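The Keys to Plostell

Vega Montoya had won a lighthouse! Two hundred people had entered the Piltton raffle, and the keys were hers.
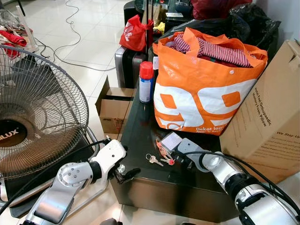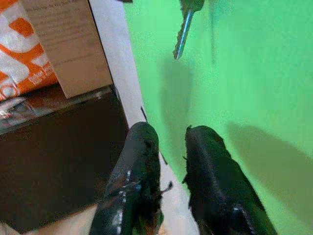
She phoned Tharushi before breakfast, talking so fast that the dog barked.

"It has 9 windows and the sea on every side," she said. "And a stove! Bring your boots, bring Nuwan, bring that awful accordion."

By noon they were on the ferry, all three singing, and the first gulls of September came out to meet them.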